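4.2 Collecting the demonstrations

Most papers in this area report how many demonstrations were collected and say little about who gave them. We think this hides the main source of error. Our set holds 740 demonstrations of the container task, given by six operators through the Stisent remote control interface. Four of them had never steered a robot before. Before recording, each operator read the same one-page instructions, which left open which arm should act first.

Figure 3 shows the two-arm workspace with the lid on the container and a plate to either side.
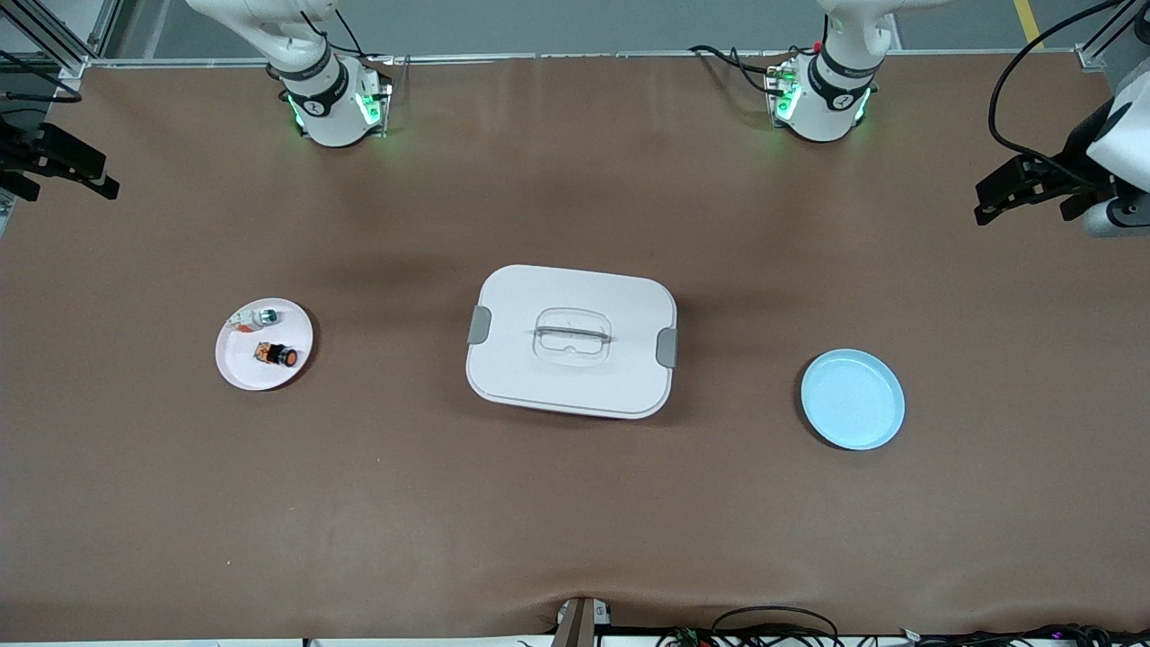
The usual claim is that variety among operators helps the learned policy. We are not convinced. When Akande sorted the recordings by operator, the differences were mostly in hesitation: long pauses before a grasp, small corrections near the latches, one arm parked while the other worked. A policy trained on all of this learns to pause too, and we doubt that anyone would call that a skill.

Guiding the arms by hand is often offered as the cure. It gave us smoother paths, but the person doing the guiding could feel contact that the policy never receives as input. The Pluladico baseline has the same problem, and its authors do not discuss it.

Figure 3. Workspace for the container task, with both arms mounted along the far edge of the table.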